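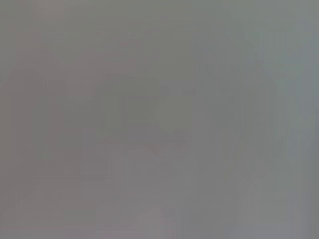 July, equipment notes, second cell

Went back over the Prandard quote before anyone signs it. I still don't like it. The arm is fine, we know the arm. What bothers me is the list of extras, which grew between the first version and this one without anyone here asking for it. Line 4 is now a "vision readiness package." I read the two paragraphs under it three times and as far as I can tell it is a bracket, a cable and somebody's afternoon.

Wrist cameras. The quote has two per arm, at $285 each. Howells lists one at $317 with a replaceable front window. Per unit Howells costs more, but a scratched window on the Prandard means sending back the whole camera, and they won't put a turnaround time in writing. I asked twice. The second answer was a link to the brochure.

I'd rather buy one good camera per arm plus spare windows than two we can't service. Counterargument from the bench side: two views help when the part blocks one of them. Maybe. I want to see that on our parts, with our trays, before paying for it. The Prandard demo used big matte blocks on a white table, and anything would look clever doing that.

Things the quote leaves out:

Spare cables. We will need them, we always do.
Lens wipes and a cleaning step in the shift checklist. Cheap, but it has to be somebody's job.
An image check before each run. If the picture is flat and gray with no usable edges, the cell should refuse to start. Buven says their controller does this "automatically." No threshold given, no log sample. Until I see a log I am treating it as not included.
Storage. 30 days of recordings was the figure in the plan, and I can't find who worked out the disk size or how.

Payback: the plan says 63 weeks. That assumes the second cell runs every shift from the first week. The first cell didn't come close to that, and the same people will be setting this one up. I'd like the sheet redone with the real hours from the first cell, including the time spent on cameras, which was booked under "misc" and so doesn't show anywhere.

Tiltville has offered to let us try their Howells unit on loan. Shipping is on us. Worth it, I think, if they send the mount too. Our flange pattern is the older one, check before saying yes.

To do:
ask Prandard for the arm price with line 4 struck out
ask Buven for an actual log file, any log file
measure flange, send drawing to Tiltville
redo payback with first cell hours
hold the PO until the above is back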